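Low Containers for Round Objects
Speaker notes, Room 478, 30 minutes including 5 for questions

Slide 1. Title

Leave up while people sit down. Check that the remote works from the left side of the room. Doors close at 2 p.m. and the next session needs the projector, so no late start.

Slide 2. Scope

The talk covers open containers kept on a table or a shelf, with walls low enough to reach over, used for things that roll. Lidded boxes are out. Drawers are out. Anything that holds liquid is out. I will take questions on drawers at the end if there is time, but the short version is that a drawer has a different problem: the contents move every time it is opened.

Define the three terms now and keep to them. Rim: the top edge of the wall. Floor: the inside bottom of the container. Clearance: the gap between the rim and the lowest point of the object as it passes over on the way in. People in storage use "lip" for rim and also for a fold on the outside wall. I will say rim throughout.

Slide 3. One object, one container

Most layouts we are asked to look at have too many things in them to show anything. A shelf of mixed craft supplies fails for several reasons at once and the owner wants all of them fixed by spring. The working case for the next fifteen minutes is as small as it can be made: a ball, a basket, and a flat surface under both.

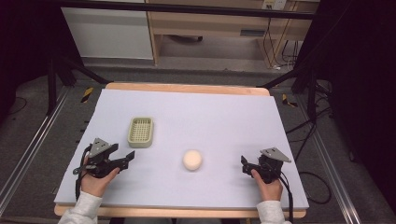

Slide 3. Layout: ball out, basket empty.

Points to make, in this order:

The ball is on the near side, the basket farther back. For a seated person this is the common arrangement, with the thing being used close by and its container beyond it. It gives a short reach followed by a longer one.

The basket is longer from front to back than from side to side. Orientation matters more than people expect with a narrow container. Turned this way it offers its short side to the person, so an error in distance is forgiven and an error to the left or right is less so. Turned through a right angle the tolerances swap. Neither is correct in general. Ask which direction the user tends to miss in.

Rounded corners and a thick rim. A thick rim is easier to find by touch. It is also a larger surface for the object to land on and roll off, so there is a tradeoff.

Pause here. Someone usually asks about color. Pale green against a white surface is enough contrast to find the basket without searching. Cream on white is low contrast, and under flat lighting the shadow does a lot of the work of locating the ball. If the user has reduced vision, change the surface before changing the objects. A surface is one purchase. The objects may be many.

Slide 4. The surface

Table tops are rarely neutral. Wood grain has a direction, a polished finish reflects the window, and a seam between two leaves will catch and steer a small ball. Covering the top removes these from the list. A plain matte sheet is cheap and can be replaced when it dents.

Requirements for a cover, as we wrote them for the Zenik workshop:

Large enough that both the object and the container sit on it with margin on every side.
Matte.
One piece, no joins in the working area.
Flat at the corners. A lifted corner turns into a ramp.

The board does not have to reach the table edge. A strip of exposed wood on the near and far sides is useful, as it gives a visible border and shows at once when the board has been bumped out of square.

Level is a separate matter. Put a ball down, let go, and watch it. If it wanders, shim the table leg. Do not shim the board, which will bow. On carpet, repeat the check after the table has stood for an hour, as the feet settle.

Slide 5. The approach

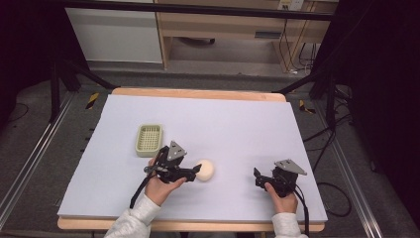
A comment that came in on the draft of these notes: the approach from the side is fine for a ball, but with beads or batteries you push them before you ever get hold of them, so why teach it at all?

Fair, and the answer belongs in the talk. The side approach suits objects that are tall relative to whatever is picking them up. A ball of this kind has its widest point well above the surface, and contact at or slightly below that height keeps it where it is. Contact above it presses the ball down. Contact well below it lifts or rolls it, depending on friction. A flat battery has no usable widest point and has to be tilted or slid to an edge.

First contact on one side only will move a ball unless something on the other side is there to stop it. Close evenly, or let the ball come to rest against the far side before closing. This is true of fingers, tongs, and sugar spoons.

A soft ball is more forgiving than a hard one. It flattens a little at the contact and the patch resists rolling. With a glass marble, everything in the last paragraph becomes strict.

If the audience is mostly retail people, cut the friction paragraph and go to slide 6. If it is mostly therapists, keep it and skip the retail note on slide 9.

Slide 6. Over the rim

The path has three parts: up, across, down. Beginners merge the first two and take a diagonal. A diagonal is shorter and works whenever the container is far away. With the basket close by, the diagonal meets the near wall.

Rule used at Doltach: be at full height before the leading edge of the object passes the rim. Full height for a low basket is modest. Raising the ball much higher wastes time and lengthens the drop if the hold fails.

Either the object goes to the container or the container is held while the object goes in. An empty plastic basket is light and slides on a smooth board if the wall is touched. Holding it fixes that. A non-slip pad under it also fixes that and leaves the other hand available.

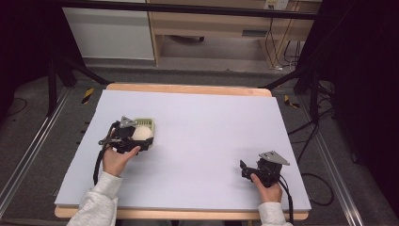

Notes and slides: Tyra Midtbø, Doltach

Slide 7. At rest inside

Ball in basket is the end state, but there are two versions of it. In the first the ball is in and settled. In the second the ball is in and still being held. The second does not count as finished, and when we time the task we stop the clock at release. Wino timed to the moment of crossing the rim in its January trial, and its results look faster than ours for that reason. Mention once, do not dwell on it.

What the floor does. A perforated floor gives a round object many shallow seats, provided the openings are smaller than the object and not much smaller. Very fine mesh behaves like a flat sheet and the ball rolls to a wall. Large openings let small things through. For mixed contents, choose by the smallest item and accept that the larger ones will roll a little.

A grid also lets dust and crumbs fall through to the surface below. This is good for the contents and bad for the board. Lift the basket and wipe under it.

Slide 8. Wall height

Low walls: easy in, easy out, contents visible from a seated position. One layer of round objects at most. A second layer sits above the rim line and the top items leave when the basket is carried.

High walls: more capacity, contents hidden, wrist has to bend over the rim.

For daily use at a table I recommend low walls and more baskets. Ersoy lists up to 500 open containers in its catalog, and most of the ones sold for desks are deeper than a desk user wants. Measure the largest object. If the wall comes to half its height, it will hold a single layer through ordinary carrying.

Stacking is a side issue here. Low baskets that nest when empty do not necessarily stack when full, and with round contents the upper basket tends to rest on the contents. Keep them in one row.

Slide 9. Resetting

Under-discussed. A layout that is easy to fill and awkward to empty is abandoned in a week.

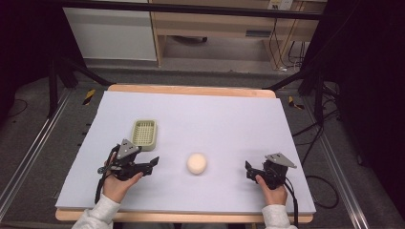
Tipping is the usual way to empty a low basket, and with anything round it is the worst one. The object leaves at speed and stops at the skirting. Reach in and take it out, or tilt the basket until the rim is at the surface and let the object roll out slowly against a hand.

For repeated practice, move the basket a little between attempts. If it stays on the same spot the user learns the spot. A few changes of position, nearer, farther, closer to the ball, are enough to see whether the reach is being judged by eye. Mark the positions on the underside of the board or on paper, never on the working face, where the marks become targets.

Retail note (optional): customers test baskets empty. Put something round in the display unit.

Slide 10. Checklist

Read aloud, slowly, people photograph this one.

Surface matte, flat, level.
Object and surface distinguishable under the actual lighting.
Container orientation chosen for the user's likely error.
Rim lower than the comfortable lift height.
Floor openings smaller than the smallest item.
Container held or padded.
Emptying tried at least once before handing over.

Slide 11. Questions

Likely ones: drawers (see slide 2), magnetic mats (no experience with them on plastic, say so), and whether any of this holds for children's rooms. It does, with the level check dropped, as nothing in a child's room stays level.

Handouts are on the table by the door. Take the leftover copies back to the Doltach desk after the session.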